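The Parcel Table

By late April the front room at Cullercombe smells of tissue paper and tea, and Lorena Alarcón has given up pretending the low table is for anything except parcels. She has sent 206 of them so far, mostly to cousins, old neighbors and one very patient godson.

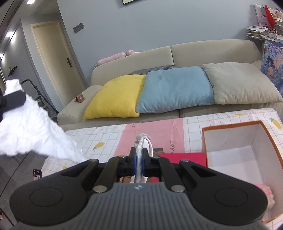
She learned the habit from Tadeusz Pawlak, who wrapped gifts for 40 years and believed a box should take its time being opened (he was slow about everything, bless him).

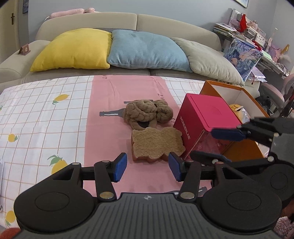
Lorena likes a present that makes you hungry and makes you laugh, and she'll hunt for weeks to find one. A cloth with lemons on it sets the mood, and a brown plush twisted up like a pretzel does the rest, especially next to a slice of bread. The ribbon she leaves till after supper.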